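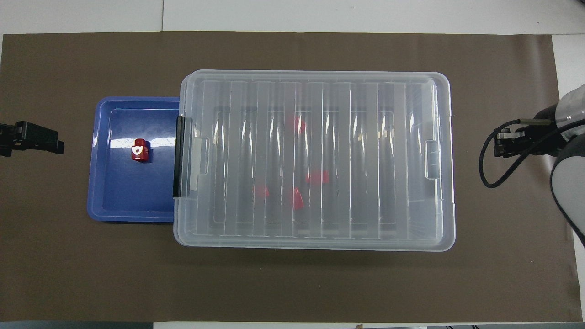 Visit report: open evening at the Windmont shared workshop

Four of us from the Tumberg makers' club drove over to Windmont on Wednesday, 10/31/18, for their open evening. I said I would write it up for the members who couldn't come. I'm leaving out the drive, except to say that the exit off the county road is easy to miss and there is no sign until you are in the parking lot.

The workshop is in the back half of a former seed warehouse. They pay for it by the month and members have their own keys. Wood is on the left as you come in, metal is behind a partition, and the electronics and robot people have the room at the far end. Eldana Teshome met us at the door and walked us through. She has been a member since they moved in and knows where everything is, including the main shutoff, which she showed us first.

The wood side

Much like ours. They have a better dust collector and a worse bandsaw. Wondimu Tsegaye was gluing up chair seats and didn't stop, but he answered questions while he worked. Their tool sign-out is a paper notebook on a string. Ours is a spreadsheet that gets filled in two days late, so we might want to look at the notebook.

Membership is 40 dollars a month. That covers everything except the welder, where you pay for gas.

The robot room

Most of the visitors ended up back there, and I spent the longest there too. The project is called Rarnudia. It is a two-arm setup that two members, Faustine Carré and Sosina Alemneh, have been building up in the evenings. The arms themselves were bought. What the members have done is the table, the mounting, the wiring and all of the software, and they are clear about which part is which when you ask.

The job they are working on is a small one. There are red blocks, a blue tray and a clear storage box with a ridged lid and latches, and the arms are supposed to handle all of it: block out of the tray, lid off, block in, lid back on. I had assumed picking up the block was the hard part. Faustine said the lid has taken more of their time than everything else put together. The plastic is clear, so the cameras see the table through it, and the ribs throw back the overhead light. A lid that has slid over to one side still looks fine to the software a good part of the time.

They covered the tabletop with brown paper. The table is white and they were losing the edge of the box against it. The first sheet was shiny and made things worse, so they changed to a matte one. They told me it has to be replaced when the creases get bad.

Sosina keeps a log of every run, with the start position and what went wrong. They were at 119 runs when we visited. She reads back through it once a week and they pick one thing to fix. I asked what the current one was and she said cables. On each arm the cable to the gripper needs enough slack for the wrist to turn, and slack hangs down where the box is.

Safety looked sensible to me. There is a stop button on each side of the room, and visitors stay behind a line of tape on the floor while the arms are powered. Kids were allowed in with a parent.

Money came up, as it always does. Not counting the arms, they have spent a bit over 2000 dollars -- table, power supplies, cameras, a used computer -- and a fair amount of that went on parts they no longer use. The mounting plates were cut in the metal shop next door from stock that De Haan, a sheet metal place down the road, sells off cheap as offcuts. We should ask if they would do the same for us.

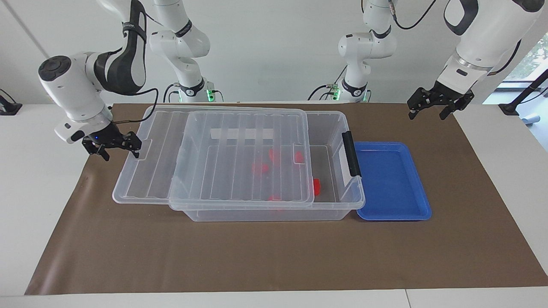

What we could use at Tumberg

The run log is the main thing. We have had the same trouble with the router table for a year and no one has written down when it happens.

A stop button people can reach from both sides. Ours is behind the lathe.

Līga Tamošiūnaitė, who came with us, wants to try a single small arm for loading the engraver. I think we should fix the heating first, but she is going to bring a cost estimate to the November meeting and people can decide then.

Windmont has offered to send a couple of their members over to see our place. I told Eldana any evening except Thursday, when the room is booked for the quilting class. If you want to go along on the next trip there, put your name on the sheet by the door. The car holds four and the back seat is tight.

2 comments
Share this post

Get new posts by email. You can unsubscribe at any time.

This site uses cookies to remember your settings. Accept | Manage preferences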